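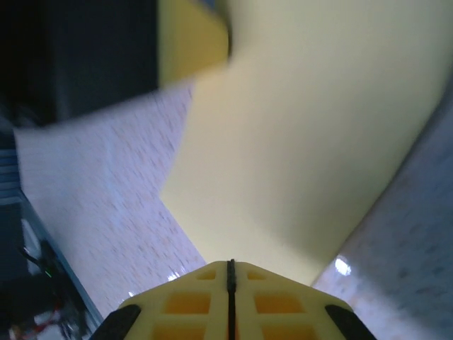 **Nerys Harries**

The negative of *Gurance* arrived at the Weerakoon lab in ten cans, two of them with the wrong lids. The feature runs 86 minutes. It is a haunted-house comedy, and most of the haunting was done in an optical printer, which is where the restoration team spent most of its time.

"Every dissolve and every ghost is a dupe," the lab's lead grader told me. "You cut from camera negative to a shot that has been through two more generations of stock. The contrast goes up, the grain doubles, and the blacks turn brown. Audiences at the time saw it on a worn print and didn't notice. On a 4K scan you notice."

The team logged 36 optical shots. The grader's first decision was to leave the grain in them alone.

"We tested grain reduction on the staircase shot. The ghost is a half-exposure over a static plate, so he is already low contrast. The software read him as noise. At a medium setting he lost his face. At a high setting there was just a staircase."

What they did instead was bring the shots on either side a little closer. The blacks were lifted slightly in the last second before each optical, on a ramp slow enough that it does not read as a fade. The grader was careful to say that this is a change to the film, and that it is listed in the notes delivered with the master.

Dirt was a larger job in hours. The log has 2,853 manual fixes, all done after the automatic pass.

"The automatic pass was run with the optical reels excluded. It removes anything that exists for a single frame. In this film there are candle flames and a bat on a wire that exist for a single frame."

Color was graded against a release print lent by the Paretti archive. The print has faded toward magenta, so it was used for density and not for hue. For hue they had a continuity binder with cloth samples stapled to the pages, among them the blue of the landlady's dressing gown.

I asked about the sound, which was handled by Onulov. The magnetic master for reel four is missing and the optical track was used in its place. "It rolls off early. You can hear it go dull when the séance starts. They matched the level and left the top end alone, apart from a hum at 50 hertz, which they notched out."

The master was approved in April. Reel six is going back for one more pass: a splice jumps in the gate, and the stabilizer made it worse.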